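Working Near Grippers: Good Practice for the Hand-Held Tool and the Arm
Notes to go with the second bench session, Wellum course in applied automation
Prepared by Boonmee Rojanasak, with additions from Lefteris Kokkinos

Welcome back, everybody, and thank you for being so patient with the sign-up sheet last time. These notes cover the things I talk through at the start of the session, plus a few I always forget once people start asking good questions (please keep asking them!). You don't need to learn any of it by heart. Read it once before you come in and once more after you've had the tool in your hands, when I think you'll find it reads quite differently.

1. House rules and published standards

Students often ask me whether our bench rules "are" the standard. They aren't, and it's worth being clear on the difference. The ISO 10218 documents deal with the safety of industrial robots, and your employer will expect you to know that they exist and where to find them. What we have at Wellum is a short set of house rules, written for our own benches and our own people, and they were never meant to stand in for a proper risk assessment. If you go on to a placement at Ginov or anywhere else, ask for their rules on your first morning and follow those, even where you like ours better.

2. Before you pick anything up

Clear the table first. I mean really clear it, coffee and phones and pens included, and wipe it down if there's grit on it. Then look at the fingers. Check that both are seated properly, that the screws are snug, and that the tips haven't chipped or picked up tape residue. Open and close them slowly over the bare table, with your free hand well back, and feel for any sticking before you bring an object anywhere near.

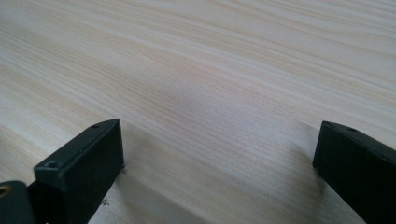 Take your time over this, even when there's a line forming behind you. Lefteris likes to have people do the open-and-close check twice, the second time with their eyes off the trigger and on the fingertips, and I've come around to his way of thinking. Your attention tends to go to the hand that's doing the squeezing, and it takes a bit of practice to move it out to where the pinching happens.

3. While you work

Keep your other hand out of the gap between the fingers. If something has to be steadied, steady it from the side, or put it down and start over, which costs you nothing. Work in pairs, 20 minutes each and then swap, and the partner who isn't holding the tool keeps the log. Sleeves up, lanyards off, long hair tied back, please, just as you would for the arm.

When we do move over to the arm, the person at the stop button has no other job. They don't write, they don't fetch parts, and they don't chat with me (I'm the worst offender there, so feel free to shush me). Say "moving" out loud before every start and wait until your partner answers.

4. Writing things down

The Plukach log sheet has 7 lines and I'd like every one of them filled in, even if all you write is "no change." If a screw was loose, put down which finger it was on and who tightened it. The group from Duangkaew who visited us in August kept lovely logs, and I've pinned up one of their pages by the door for you to look over.

5. For next time

Please read section 3 again and write me half a page on one rule you would change and how you'd word it instead. Disagreeing with me is perfectly fine. Bring it on paper if you can, and we'll go through a few of them together before we open up the benches.

Wellum course notes | Questions to Boonmee Rojanasak at the bench desk | Back to top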